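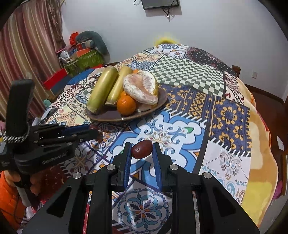 Fruit Sorter and Table Setter, Dried and Fresh Lines (part-time, fixed term)

Employer: Skulen
Reference: 3355
Location: Allberg site, ground floor
Hours: 20 per week, mornings, 7:30 a.m. start
Term: 4 months from May, extension possible
Reports to: Shoshana Alcantara, Presentation Lead

About the position

Skulen prepares fruit plates and dried fruit portions for guest rooms and small dining rooms. The Allberg site handles jujubes, citrus and pomelo. The person hired will sort dried jujubes by size and color, peel and plate fresh fruit, and set tables to a written layout. Most of the work is done by hand at table height. Part of each shift is spent on cloths, plates and room reset between sessions.

Duties

Sort dried jujubes one at a time. Remove split, sticky or insect-marked fruit and record the reject weight per tray.

Peel pomelos to the pith. The pith is opened but left partly around the fruit where the layout calls for it. Segments must stay whole.

Wash, dry and plate oranges and other fresh fruit. Oval plates are loaded from the back, with larger fruit at the rear or side and oranges in front.

Lay and straighten patterned tablecloths. Printed tile patterns show misalignment quickly, so the cloth is squared to the table edge before any plate goes down.

Pick up stray fruit from the cloth, check for stains, and change the cloth if juice has reached the fabric.

Return cushions, blankets and chairs to their places at the end of the shift. Boxes are stacked against the wall, clear of outlets.

Fill in the Drutala log sheet. One line per plate, initials required.

Requirements

Good near vision and reliable color judgment, including between dark red and reddish-brown fruit. A short sorting test is part of the interview.

Ability to stand for two hours at a time and lift a full crate of citrus from floor to table.

Clean, short fingernails. No hand cream or perfume on shift.

Basic written English for log sheets.

Previous kitchen, market or packing work is useful but not required. Training takes three shifts and is paid at the full rate.

Applicants with a citrus allergy cannot be placed on this line. Ask about the Kermani dry goods room instead – it has a separate entrance and its own reference number, 1094.

Pay and conditions

Hourly, grade 2 on the site scale, paid every two weeks. One paid 15-minute break per shift. Aprons and knives are supplied. Closed shoes are not. Street clothes and jackets are kept off the working table.

How to apply

Send a one-page resume and a note of the mornings you can work to Shoshana Alcantara, Skulen, Allberg site, Room 231. Put reference 3355 on both pages. Applications may also be left at the front desk before 2 p.m. Shortlisted applicants will be called for a 40-minute practical session. Bring an ID and closed shoes.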